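Projects > Gerska > Arm cell notebook > Button task

05/11/2022 – L. Koskela

Goal for this block is demonstrations for the button-press policy. Target stays at 500 usable episodes across the two button boxes. We have 105 from October, after dropping the ones with bad force logs.

Cloth pattern kept as is. The power strip stays in the middle of the table as an obstacle, unplugged from the label set. The policy gets no object ID for it, only the camera streams and wrist force.

Changes since the last entry:
- force sensor re-zeroed before every episode, log the offset
- episode cap at 900 control steps
- approach height now drawn at random, teleop starts from wherever it lands
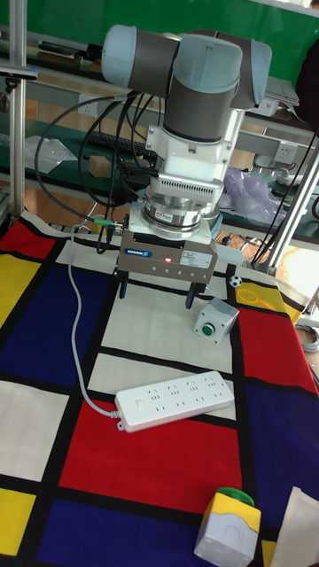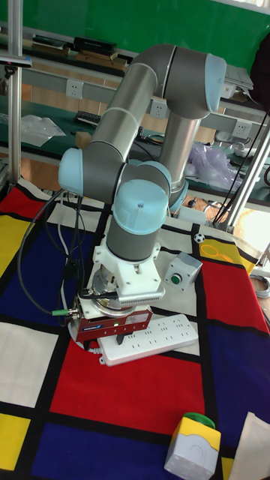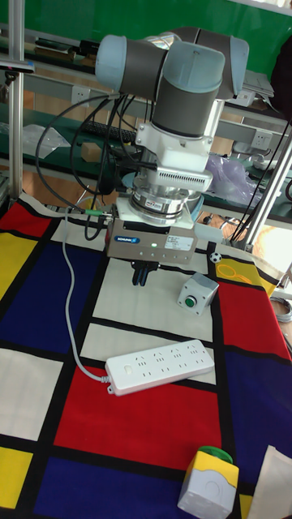
Cell views, all with the gripper over the cloth and the strip lying diagonally on it.

Recorded 46 episodes. Trusska logger dropped the wrist stream twice; both runs deleted. Time per episode about a minute including reset – most of that is the reset.

Presses on the gray box are consistent. On the yellow one the operators come in from different sides, and the replay shows two separate clusters of approach angle. Leave both in for now and check whether the first training run averages them.

To do: sync check on the side camera, ask Jelínek for the newer export script, split by operator before training.

Last updated: L. Koskela, rev. 3
Contact: Cludero cell desk | © Cludero | Back to top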